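What Is Installation Art? (And Can I Walk On It?)

Hi, I'm Clive Bickerstaff, and I make art that's too big to hang on a wall. When I visit schools, kids always ask me what my job is called. I say "installation artist," and then somebody asks if I install dishwashers. Fair question!

An installation is a piece of art that takes up a whole space. A painting is something you look at. An installation is something you go inside. It might be a hallway full of string, or a room where the only thing to notice is a sound coming from the ceiling. The artist thinks about the walls, the floor, the light, even the smell, and you become part of it the second you step in. 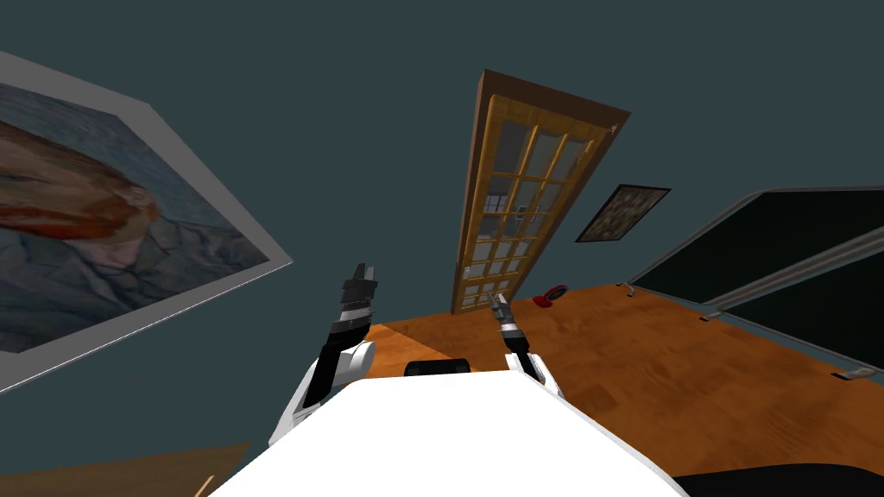
Where did the idea come from?

People have been decorating whole rooms for a very long time. Think of cave walls, or old churches with pictures all the way up to the roof. But the word "installation" got popular with artists in the 1960s and 1970s. Some of them were tired of making things that fit neatly over a couch. They wanted to use barns and basements and empty stores, and plenty of them did.

My own first one was in a shop called Turunen that had closed down. I was broke, so I used paper cups — 2,279 of them, and I know because I had to wash every single one first. I hung them from the ceiling on fishing line so they touched the top of your head as you walked through. My friend Raimo Honkanen is very tall and had to do the whole thing on his knees. He still brings it up.

What are they made of?

Anything! I've used bread, bike tires, and a lot of blue chalk. My newest one is called Brindora and it has 1,000 little bells in it. You walk barefoot on a soft floor and the bells ring wherever you step. It took six people to put up and I lost my good scissors somewhere underneath it.

Some artists use video or computers. Some use nothing but a lamp and a shadow. 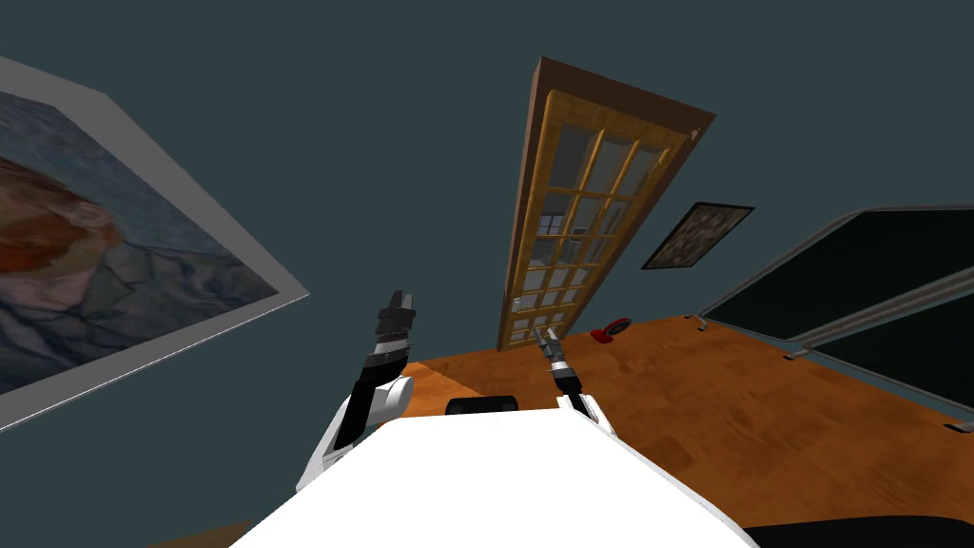 What happens when the show is over?

This is the part that makes kids gasp. Most of the time, it gets taken apart! The cups went to a school for paint pots. The bread went to some very happy ducks' compost heap (bread isn't good for ducks, so please don't feed it to them). What's left is photos, drawings, and whatever you remember about being in there.

Can I touch it?

Sometimes yes, sometimes no. Look for a sign, or ask the person at the door. They like being asked.

Try it yourself

Pick a small space, like under a table or inside a big box. Choose one feeling — sleepy, brave, grumpy, anything. Now find four things that give you that feeling and put them in your space. Then invite someone to crawl in and guess the feeling. Don't tell them if they're right until they've had a good long look around.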